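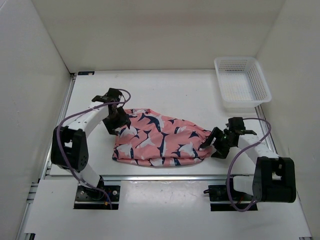

Skindbridge is getting its laundry back. The old wash house on Escobar Lane, shut since the boiler gave out in March, will open its doors again before the holidays, with new machines, a proper folding room and, for the first time in its long life, a heated bench by the window for people who would like to wait in the warm. It is a small thing as town projects go, but anyone who has carried a week's worth of sheets and towels across the river to Favton in the rain will tell you it doesn't feel small at all. Folding is the part most regulars say they missed, and you can see why – a crumpled pink cloth on a plain white surface, with a white plastic basket toward the back, is a sight that makes a certain kind of person want to roll up their sleeves and get on with it.

The building itself goes back further than most of its customers. It was put up for the families of the mill workers, who had no running hot water at home, and it stayed busy long after the mill closed, partly because the rents on that side of town have always gone to people without much room for a washer. Over the years it picked up a notice board, a shelf of paperback mysteries and a radio that only ever seemed to get the one station. The notice board and the mysteries are coming back. The radio, sadly, is past saving.

Money for the repairs came together slowly and from all sorts of places. The town put in the largest share, and Wultel, the appliance repair firm on Mill Street, agreed to fit the new machines at cost and look after them for the first year. The rest was raised by neighbors, 881 of whom gave something, whether that was a few dollars in the jar at the bakery or a good deal more. There was a chili supper, a book sale and a very long evening of bingo that ran well past the hour it was supposed to end – and which, by popular demand, is going to be held again in March.

There will be 17 washers, all of them front loaders, and enough dryers that the old Saturday-style lines should be a thing of the past. Two of the washers are the extra large kind that can take a comforter or a dog bed. A wash will cost a little more than it used to, but anyone over 71 can ask at the counter for a card that brings the price back down to what it was before the closing, and the same card will be good for the soap machine as well.

Opening hours have been stretched, too, after a good many people wrote in to say that the old ones were hard to manage around a job. The doors will open at six in the morning and close at ten at night, with the last wash at half past eight. Parking is still tight on Escobar Lane, so drivers are asked to use the lot behind the library, where the first hour is free.

The front step has been replaced with a gentle ramp, and the paint on the door is the same dark green it always was. Anyone who left something behind when the building closed can pick it up at the town hall front desk, where there are 72 odd socks, a very nice wool blanket and a child's raincoat waiting to go home.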